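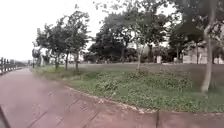

Danica Yordanov reckons a shop is closed when the lights are off and the stock is gone, and that calling it anything else is flattering the landlord. Her comment went up under the first release and we have argued with it ever since. She still gets a status code in the file. It is called dark, and she would like it used more often.

Search this site Search Enter keywords

SKALLARD SHOPFRONT LOG
README, version of Mar 27, 2023

What it is

A table of shop openings, closings, moves and rumours in the Skallard shopping strip and the Grasix centre behind it, pulled out of the posts and comments of the Miltard blog. Miltard has been writing about local retail for 12 years, mostly at night and mostly about bakeries. The posts are chatty. The table is an attempt to find out what they said.

One row is one claim about one shopfront. If a post says the shoe place is moving and a commenter says it is going broke, you get two rows and may pick your favourite.

Files

claims.csv: the claims, one per row
shopfronts.csv: one row per address, with the names each has traded under
sources.csv: post or comment each claim came from, with its title and month
changes.txt: what we broke last time

Columns in claims.csv

claim_id: a number. It means nothing. Please stop sorting by it.
front_id: matches shopfronts.csv
month: when the claim was posted, which can be well after anything happened
status: open, closing, closed, dark, moving, refit, rumour
said_by: blog, owner, commenter, sign
sign_text: what the sign in the window said, where somebody typed it out
settled: yes, no, or blank

The sign_text column is the reason most people download this. "Closed for stocktake" has its own entry in the notes, having been used by one homewares shop for 18 months. We have left the spelling of all signs alone, including "clossing down" and the one that promised to reopen "bigger and batter", for a fish and chip shop, which may have meant it.

How it was made

Glenys Wihongi read the posts. Brodie Ellery read the comments, and has asked for that to be recorded. Each then checked a share of the other's rows, and where they disagreed the row went to Nazar Symonenko, who has never set foot in Skallard and so has no feelings about the old chemist.

Coding followed the words on the page. If the blog said "I hear a gym is going in", the status is rumour, even if we have since been to the gym. The settled column is where hindsight goes. A rumour counts as settled once a later post confirms it or rules it out. After 60 months without a word it is marked no and we let it rest.

Commenters' names were removed and replaced with codes. A regular can probably still be recognised by anyone who has read the comments, particularly the person who signs off every opinion with the price of parking. We took out phone numbers, staff names and one fairly detailed account of a divorce.

Known problems

The blog likes food. Cafes are covered down to the change of milk supplier, while the tax agent upstairs at Grasix has traded for the whole period and appears once, misspelled.

July is thin every year. Miltard goes away in July. The strip does not stop for it, but the table does.

Closings outnumber openings, and this should not be read as a measure of how the strip is going. People write in when a shop shuts. When one opens they go and have a look.

The Hoani arcade was renumbered partway through. Eight shopfronts there have two front_ids each and we have joined them by hand in shopfronts.csv, using the old_number column. If you count addresses without it, the arcade gets bigger, to the delight of the arcade.

"Moving" was used loosely in the early posts. Sometimes it meant next door. Once it meant Queensland.

Good uses

Teaching people to clean a messy table. Looking at how long a rumour takes to settle. Settling an argument over what was in the corner shop before the vape place (a vape place).

Bad uses

Working out rents, vacancy rates or whether to sign a lease. There are no dollar figures anywhere in the files. Also please don't train anything to predict the next closure and then email the shop about it. Macarena Calvo runs the alterations counter and has had one of those emails. She replied, at length, and her reply is claim 60 in the table.

Licence and corrections

Free to use with credit to the Miltard blog and this log. Corrections go in the comments under the release post, with the front_id and a source. "Everybody knows that" has been offered as a source before and is coded as commenter.

Changes since last version

Refit split from closed.
Blank months filled from post titles where possible.
Duplicate bakery removed. It was two bakeries. Put back.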